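The Case Against the Toy Shelf

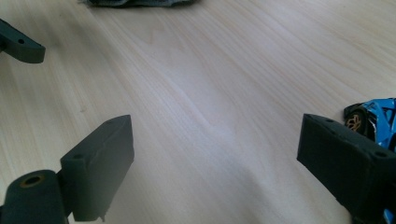
Panyasiri
Staff Writer, Home and Hobbies
14 October 2025

A small blue car with a gold-colored rim costs very little. A place to keep it is where they get you. Gidex wants $188 for a display case that holds 20 models, and Timilix charges $259 for one with a light in it. Both promise to "bring your collection to life." I have my doubts.

I bought the Gidex in July. Dust got in by the second week, and the doors stick. My cars looked like stock in a closed shop.

A pale wooden table does the job better. The grain shows, the light is decent, and you can pick the thing up. At the Staltham swap meet I paid $37 for a box of old cars, and they were lined up on bare wood there too. The case is in my garage, holding paint cans.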